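Notes for unit 2: how a report becomes a case

Okay, before we get into search warrants (next unit, I promise), I want to go back over the first hour after a robbery is reported, because the quizzes told me a lot of you are skipping straight to the arrest. I did the same thing when I was a student, so no hard feelings!

I'm going to keep using our practice case, the Bedik Street pawnshop. Quick recap: two people walk in shortly before closing, one shows the clerk a handgun, they leave with cash and a tray of rings, and the clerk calls it in at 5:40. The shop is called Senar Loans in your packet. Page 17 has the floor plan, and you'll want it open.

**Robbery or burglary?**

I know, I know, but people still mix these up on the exam. Robbery means taking something from a person by force or by threat. Burglary is about entering a place unlawfully to commit a crime inside. If the pair had come in through the back window at night with no one there, we'd be talking burglary. The handgun and the clerk make this one robbery, and in most states the gun bumps it up to armed or aggravated robbery (check the statute, the labels vary like crazy).

**The first officer**

Her job is pretty narrow. Make sure people are safe, get medical help if it's needed, get a description out over the radio, and then keep everybody from wandering through the shop. She also starts the entry log, and I will keep nagging you about the entry log. In the Vachon file, which we read in the first unit, the log had a gap of 52 minutes and the defense spent most of a morning on it.

**Talking to witnesses**

Separate them early. Two people who chat while they wait will start borrowing each other's details without meaning to. Ask open questions first ("tell me what happened") and save the narrow ones for later. Please don't ask "was his jacket black?" when you could ask what he was wearing.

**Cloth and clothing**

Fabric gets its own paper bag, one item per bag, sealed and initialed. Damp items are air-dried first in a secure spot.
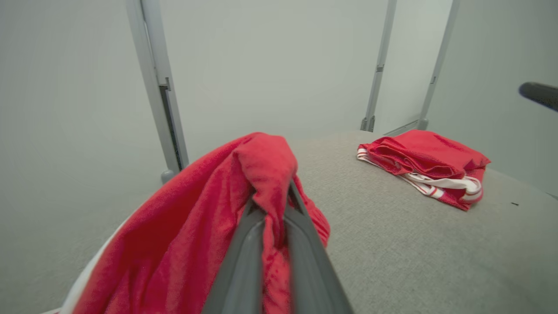
*Red cloth with a white band along one edge.*

On the form, write what you see: color, trim, any marks. Save the guesses for the lab.

**For next time**

Read the Clelus handout up to the part on lineups, and write me one page on where the Bedik Street log could go wrong. Bring the floor plan again.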